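Notebook, August. Altarpiece carving, the Pellstead figure, bench 2

Started at 7:40 with good light from the north side and got nearly four hours in before the sun came round. The big news first: there is original color under the brown on the left sleeve! I had more or less given up on finding any. I was working down a fold with a scalpel under the scope, expecting more of the tinted wax, and a flake lifted clean and there it was, a blue with a thin white ground under it. Small, maybe the size of a lentil, but sound and well stuck down.

So the stack at that spot, top to bottom, as I read it now:

brown wax, uneven, thick in the hollows
gray dirt layer
oil paint, dull green, coarse
a second ground, yellowish
blue
white ground
wood

The green is what the parish at Sudotov remembers, and it's what shows in the old postcard. The blue is what I think the carver's shop put on. I want a cross-section before I say that out loud to anyone outside this room. Sample taken from the edge of the existing loss, bagged and labeled 173, box on the shelf over the sink. Please don't move it, the label isn't stuck down properly yet.

Solvent tests on the wax: white spirit gel, two minutes, takes it off nicely on the flat areas and smears it in the deep folds. Longer there, or warm it a little first. Tried a heated spatula through silicone paper on the back of the hem, where nothing is painted, and the wax came up so easily I laughed. Will not try it near the blue until we know the binder.

The face is the hard part. The lips have been repainted at least twice and the eyes more than that. Under UV the whole forehead goes a milky greenish color (old varnish, natural resin I'd guess) and there is a dark patch by the right temple about as wide as my thumb. Could be a fill. The wood at the back of the head is hollowed out in long gouge strokes, very confident, all going the same way. I could look at those for an hour, and did spend longer on them than I should have.

Woodworm: old holes, no fresh frass on the black paper after the whole month. Very happy about that. Still keeping the paper down.

Paperwork. The Dewan inventory lists the figure as item 2296, "female saint, wood, painted." The tag wired to the base says 3811. Both numbers are in the same ink and I think the same hand, so either the tag came off another piece or the inventory was redone and the first number dropped. There should be a key to the old numbering in the Dewan boxes. If 3811 is a different carving, then the gilded book that came in the same crate may belong to that one and not to ours. It doesn't sit well in her hand, I've thought so from the start - the peg hole is the wrong diameter.

Tomorrow: cross-section if the resin has cured, a second window on the mantle above the knee, measure the peg hole properly, raking light on the base. Also find out when the Avport kiln room can take the oak samples for the moisture test, they were booked solid last I asked.
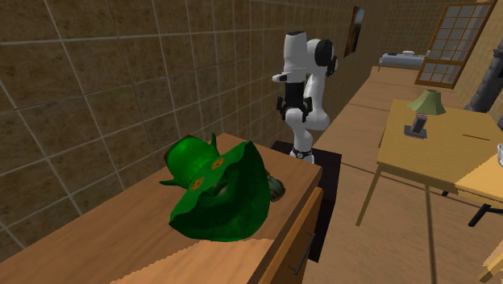
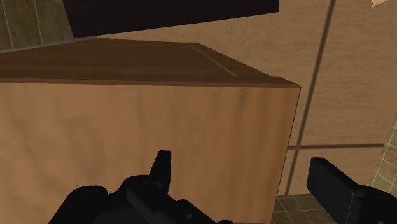
Added in pencil from Dewan, after reading the above: the key exists, it's in the back of the second ledger, and 3811 is down as a bishop with one hand missing. The book could well be his. Don't take the tag off yet, though, the wire may be older than either number. And please open the second window somewhere other than the knee - that part was handled in processions and there may be nothing left under the green.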